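Lidanby Staff Changing Room — Safety Inspection Checklist
Site operator: Hevavine Facilities
Date of inspection: Monday, May 30, 2022
Form 878

1. Locker doors and vents
Result: Satisfactory
Comments: Vent slots are to be kept free of paper, tape and clothing.

2. Locker keys
Result: Action required
Comments: Keys were left in or at several locks. Users are to remove the key when a locker is closed. Spare keys remain at the front desk.

3. Wooden steps
Result: Action required
Comments: Treads are scuffed and the front edge is worn. Edge to be sanded and a non-slip strip fitted. Tovico has been asked to quote.

4. Power cord across steps
Result: Fail
Comments: The cord of the standing fan crosses both treads and runs over the front edge to a power strip on the floor. This is a trip hazard. Fan to be moved or the cord rerouted along the wall — a cord cover on the treads is not acceptable.

5. Power strip
Result: Action required
Comments: Secure off the floor, away from the walking route. Test label to be renewed before December.

6. Standing fan
Result: Satisfactory
Comments: Cage to be cleaned at the next service. Keep the base clear of the step edge.

7. Walking route
Result: Pass with comment
Comments: Minimum clear width is 40 inches. Bags are to be stored in lockers.

Items marked Fail are to be closed within 2 working days and all others within 20.

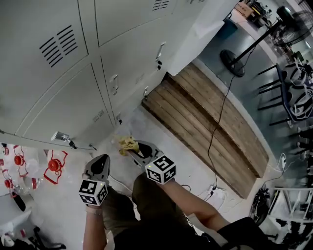
Who may sign off a failed item once it has been corrected?
The Paracha site safety office signs off failed items after a second inspection.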